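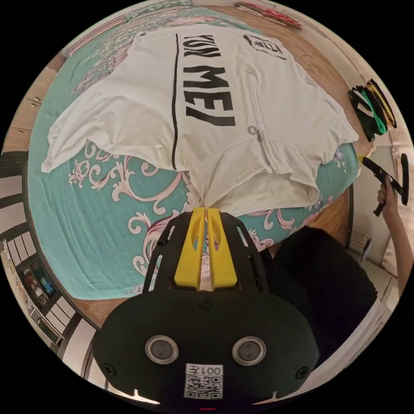
Handheld Grippers in Garment Folding: Effects on Staff at the Rullton Site
Tainá Xavier and Ornella Ferraro

1. Background

Rullton records people folding clothes with handheld grippers. The recordings are used to train the folding arms at the Prerkdale laundry. We studied how the work of the folding staff changed after the first two arms were installed in February.

2. Method

We observed two shifts and logged 184 folding attempts on hooded and zip-up tops. Staff on both shifts were interviewed during breaks. Attempts were sorted by the first grasp point: hem, sleeve or hood.

3. Results

Of the 184 attempts, 103 were finished without a regrasp. Hem grasps needed the fewest corrections. Zippers caused most of the delays – the fabric beside them is stiffer and slips out of the fingers when pinched at an angle.

Former folders now divide their time between recording and clearing faults at the arms. They reported less shoulder strain and more wrist fatigue. Several said the pace was harder to judge, as a recorded fold has to be slower than one done by hand. Pay grades had not been changed to match the new tasks.

4. Limits

Knitwear was left out. The Cluno scheduling software was replaced during the second shift, so waiting times from that shift are not comparable and are listed separately in Appendix B.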